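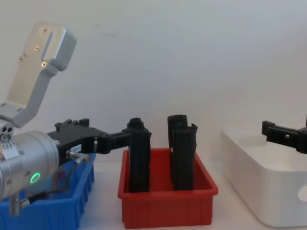
O Instituto Plosum abre candidaturas para a participação num estudo sobre a perceção da cor em interiores de trabalho, a realizar nas suas instalações de Stikcombe. O estudo pretende avaliar de que modo o acabamento das paredes influencia o conforto visual e a estimativa das dimensões de um compartimento. A condição de referência corresponde a uma parede lisa, de tom branco-acinzentado claro, como a que se vê ao fundo na fotografia de abertura; as restantes condições empregam ocres, verdes e azuis de baixa saturação.

Serão selecionados 22 participantes, com idade igual ou superior a 18 anos e domínio da língua portuguesa. É admitido o uso de óculos ou lentes de contacto. Não podem candidatar-se pessoas com diagnóstico de daltonismo, nem profissionais de pintura, decoração ou iluminação.

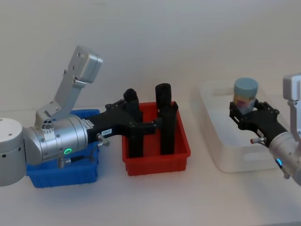 Cada participante comparecerá a duas sessões, com a duração de 30 minutos cada, sempre à segunda-feira. Na primeira, será pedido que compare amostras pintadas sob luz de 3.000 kelvin e que ordene as tonalidades segundo o grau de conforto. Na segunda, o participante permanecerá sentado em compartimentos de igual dimensão e preencherá um questionário sobre luminosidade, amplitude e fadiga ocular. As respostas são anonimizadas no momento do registo.

A participação é voluntária e pode ser interrompida em qualquer altura, sem necessidade de justificação. As despesas de deslocação são reembolsadas mediante apresentação de comprovativo.

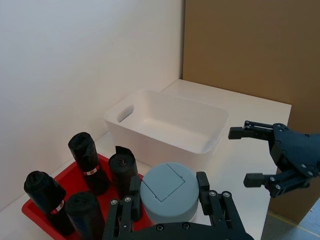 As candidaturas devem ser formalizadas até ao final de junho, através do formulário disponível na receção do Edifício Hendriks, acompanhadas de declaração de consentimento assinada. Os candidatos selecionados serão notificados por escrito. Os não selecionados integrarão uma lista de suplentes, válida até à conclusão do estudo.

Junho
Por Arnout Vanhove, Gabinete de Estudos do Ambiente Interior

Pesquisar no sítio
Introduza o termo a pesquisar

Avisos recentes
Bolsa de investigação em acústica de salas de aula
Projeto Mastix: resultados do inquérito sobre vernizes naturais
Horário de verão da biblioteca de Stikcombe
Regulamento de acesso ao Edifício Hendriks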